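Call for participants: Where does it go?
A study of everyday objects and tidying up at home

Sasudis is looking for adults in and near Sostiddale to take part in a study of how people tidy small household things. We want to know which things you would keep, which you would throw away or recycle, and where you would put the rest. No special knowledge is needed and there are no right answers. You do not have to be a tidy person.

The study is run from the Gourlay Building. It began last year with a postal survey, which brought in nearly 4000 replies. Many people wrote that the large items in a home are easy and the small ones cause the trouble: things left on a table at the end of the day that do not obviously belong together. The sessions we are now recruiting for look at those small things.

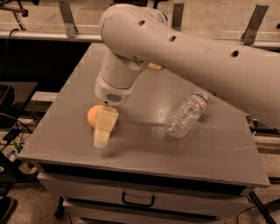
Our object list has 598 entries, all of them ordinary. We chose them from the survey replies, under headings such as kitchen, play, washing up, packaging and repairs. For each task a few go out on the tabletop at once, and the mix is meant to be awkward. A plastic water bottle lying on its side near a small orange ball is typical. Some people deal with the bottle first, as rubbish. Others start with the ball as it might roll off. We are interested in both the order and the reasons.

What you will be asked to do

You will attend one session of two hours, including a break. It has five parts:

A short talk with a researcher about your home and who does the tidying in it.
A sorting task, in which you put objects into groups of your own choosing and give each group a name.
A clearing task, in which you say what should leave the table first and where it should go.
A second clearing task using the same objects in a different arrangement.
A written form with questions on storage, recycling and things you find hard to part with.

You may change your mind at any point during a task. If you would not have a particular object in your home, tell us and we will note that as your answer.
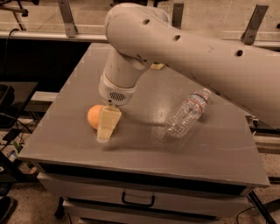 Who can take part

You can apply if you are 18 or over and have lived at your present address for at least six months. We would like to hear from people who live alone, people in shared houses and people with children at home. We have had few applications from people over 70 and from people who have recently moved to a smaller home, and would welcome more from both groups.

You will need to be comfortable reading short printed instructions in English. Large print is available. The tasks can be done sitting or standing, and if lifting or reaching is difficult a researcher will move things for you as you direct.

Please do not apply if you took part in the sorting trial at Starnorport, as it used many of the same objects.

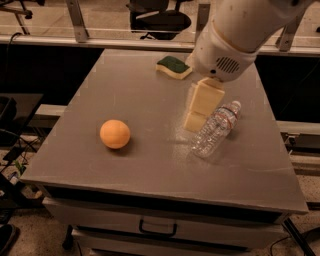 Bottle, ball and sponge on the grey table.

Objects and allergies

The list includes sponges with scouring pads, foam, plastic packaging, paper, wool and some rubber items. Please tell us about any allergy when you apply so that we can leave the relevant things out. No food is used. Tea and biscuits are served in the break, in a separate room.

Payment and travel

You will be paid in vouchers at the end of your session, including if you decide to stop early. Local bus fares are refunded on the day – please keep your ticket. There is step-free access from the car park.

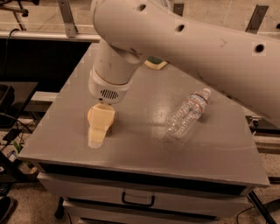 Page last changed: 20 June 2026

Your information

Your answers are stored under a number, and your name and address are kept separately. You can ask for your answers to be removed up to four weeks after your session. Results will be published as group figures. A short summary will be sent to everyone who takes part and wants one.

How to apply

There are 254 places. Sessions start in September and will run on weekday mornings, weekday evenings and some Saturdays. Ask for the application form at the Gourlay Building reception, or write to Amerley Yakubu, Participant Coordinator, Sasudis, Gourlay Building, Sostiddale. Give your name, a daytime phone number and the times that suit you best. Two people from the same household may both apply, but will be given separate sessions.

We reply to all applications, usually within ten working days.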